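Ticket: arm puts groceries away fine until it meets the basket
Opened by: Wing-yan Shih
Category: Home tasks / pick and place
Status: Open, partly solved
Last edited: 23rd March

Hi all, long one, sorry in advance. I'm trying to get the two-arm setup on my table to do one boring chore from start to finish, which is clearing the fruit and vegetables off the table and into the picnic basket. My mother does this in less time than it takes me to log in. I've been at it since January and I'd like some fresh eyes! 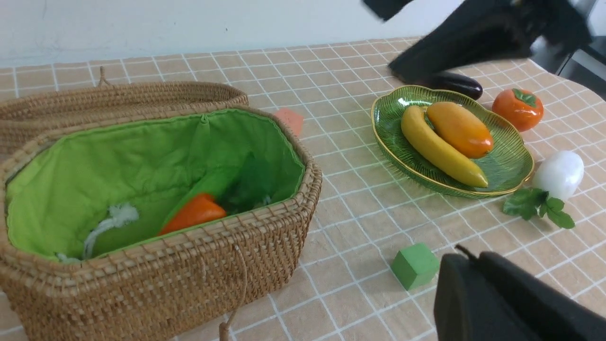

So the short version is that picking is mostly OK and placing is mostly not. The arm gets hold of something, carries it over, and then loses its mind somewhere near the rim. I'm running the Stiltari controller with the stock grasp planner and the Noltow task scripts on top (the tidy-up one, with my own edits, which I'll paste if anyone wants to suffer through them). Wrist camera on each arm. No force sensing other than what the gripper motors report, so please don't tell me to buy a wrist sensor, I've seen the prices.

What I've been calling a pass: every item off the table and in the basket, nothing dropped on the floor, no human hands. What I've been calling a fail: everything else, including the time it put the mango in very nicely and took it straight back out again.

Things I tried first

Recalibrated both wrist cameras. Twice. The first time I did it with the lamp on and the second time in daylight, and the numbers came out close enough that I don't think calibration is my problem.

Slowed everything down to half speed. This helped the picking a little and did nothing for the placing. It also meant a full run took long enough for me to make dinner, which kind of defeats the purpose of a helper.

Swapped the order so it takes the big things first. My thinking was that the eggplant is the awkward one, being long and shiny, and I'd rather get it over with. That did help. The planner used to aim for the highlight on the skin instead of the middle of the thing, and with less stuff around it there's less to confuse it. I wouldn't call it fixed.

Turned off the glare filter. Bad idea, turned it back on.

The glass dish

This one took me a whole evening. The toy banana and the toy mango go on an oval green glass dish, and the depth readings off that dish are garbage. Glass is glass, I know. The planner thinks the dish surface is lower than it is, so the fingers come down too far and tap it, and then the safety stop kicks in and I have to walk over and clear the fault. Then it starts again and taps it again!

Pui-shan Tang told me in the chat to set a floor height by hand for anything detected as sitting on a dish. I did that with a fixed offset and the tapping stopped. It's a hack, because if I swap the dish for another one I have to measure again, but it works and I've stopped wincing. If somebody has a cleaner way to do this in Stiltari, please tell me. The docs have a page on transparent objects and it reads like they gave up halfway down.

The leafy stuff

The green sprig is hopeless. I don't mean hard, I mean it has never once gone well when I asked for it by name. Either the fingers close and come up with nothing, or they scrape it along the cloth and it ends up somewhere worse. It's flat and the planner wants something with sides. I tried the pinch mode that's meant for napkins and got it up off the table a couple of times, but then it flops and the tracker decides the gripper is empty and opens. So down it goes again.

For now I've got it marked as skip. Which bugs me, because a person tidying a kitchen table doesn't get to skip the herbs.

The basket (the real problem)

OK, this is what I opened the ticket for.

The basket is woven rattan with a hinged lid and a bright green cloth lining. Three separate things go wrong with it and I can't tell how much they feed each other.

One, the lid. I fold it back before a run so the arm doesn't have to open anything (opening it is a whole other chore and I'm not there yet). The planner sees the lid standing up behind the opening and treats it as a wall, good, but then it pads that wall so generously that about a third of the basket counts as off limits. Everything gets dropped in the front part. Items pile up on each other and roll.

Two, the lining. It's loose cloth with folds in it, and it's green, and half of what I want to put in there is green or has green on it. After a placement the script takes a look to check that the item landed. With the orange bell pepper it says yes right away. With anything dark green it tends to say no, and then it goes back to the table to hunt for the item it has just put down. I once let it hunt until it timed out, to see what would happen. It looked under its own arm, sort of. My sister laughed so hard she had to sit down.

Three, the string and the tassel. There's a thin loop of string that hangs down the front onto the tablecloth, and a frayed white cord inside. The detector calls the inside one a vegetable about one time in five and tries to grab it. You can imagine what happens to the basket when a gripper gets hold of a cord attached to it and pulls.

I know, I know, take the string off. I don't want to! It's an ordinary basket and ordinary baskets have bits hanging off them. If I have to strip down everything in my house so that the machine can cope then I'm doing the chore for it.

Replies so far, pasted in so that new people don't repeat them

Shuk-fan Tam: Your padding is the default and the default is for shop shelves. Go into the scene settings and set padding per object instead of global. Give the lid a small value and leave the rim alone. Also are you rebuilding the collision map after each placement? You don't need to, and it will pick up the thing you've just placed as an obstacle.

Me: I was rebuilding it after each placement. Oops.

Ximena Benítez: For the landed check, stop using color at all when the target is inside the basket. Take a depth snapshot before, another after, and look for a bump. Soft lining will give you noise but a persimmon is a pretty big bump. We do it this way for parts going into cloth-lined bins at work and it's dull and it works.

Zuleica Lacerda: Cord thing is a known annoyance. Add a minimum width to the grasp filter. You'll lose the sprig too but it sounds like you've lost that already lol

Pui-shan Tang: Are the foam cubes on the table part of the task?

Me: Sometimes. The little green one and the pink one are what I use for a quick grasp check before I bother with the produce. If it can't pick up a foam cube I go back to bed. They're meant to be ignored during the tidy-up and it does ignore them, mostly.

What happened when I followed the advice

Did Shuk-fan's change first. Set the lid padding low, left the rim, stopped the rebuild. Big difference straight away. The arm now reaches toward the back of the basket and the pile-up at the front is gone. It did brush the lid on one run but the lid just rocked and stayed up.

Then Ximena's. This took longer because I had to write the before and after bit myself and I'm not much of a programmer. My first version took the after snapshot while the gripper was still in the way, so it reported a gigantic vegetable every time. Put in a wait, fixed. The landed check is now right on nearly everything bigger than the garlic-looking one, which sinks into a fold and hardly makes a bump. I lowered the threshold and then it started seeing bumps that were only cloth. I haven't found the sweet spot.

Then Zuleica's filter. No more cord grabbing inside the basket. The hanging string outside is still a nuisance, though in a new way - the arm doesn't grab it, but the tracker sometimes thinks the basket has moved when the string does.

Latest count after all three changes, eight runs, same items, sprig set to skip: five passes. Before the changes I had none, so I'm pretty happy, even if my mother remains unimpressed. She asked whether it can wash them too.

Of the fails, one was the string, one was the eggplant slipping in the fingers on the way over, and one was me bumping the table.

Still open, would love ideas

Flat leafy things. Has anyone here picked up a bunch of herbs with plain two-finger grippers and got it into a container? I don't care how slow. Ng (the forum user, the one with the laundry folding thread) said to try sweeping it against the other gripper so the second one acts like a dustpan. I like that a lot but I've never had both arms working that close together and I'm nervous about the fault limits.

Tuning the bump threshold for small round things on loose cloth. Is there a trick, or do I just keep fiddling with it?

Shiny eggplant. Would rubber sleeves on the fingers help, or will they drag on everything else? Mine are the plain black fingers it came with.

Logging. I'm keeping run notes in a text file and it's getting silly. Somebody at work said to build a little form in Mendix, which sounds like more of a project than the basket is. If you've got a simple sheet you like, send it over.

And to the person who messaged me asking if they should get one of these to help around the house: not yet, I'd say, unless you enjoy this sort of thing. The whole setup cost me 3,000 secondhand and what I've got for it so far is a machine that can put fruit in a basket if I set the fruit out, open the basket and stand there. I do enjoy this sort of thing, so I'm keeping it.

I'll try the two-arm sweep next and post the log under this one, faults and all. Leaving the ticket open.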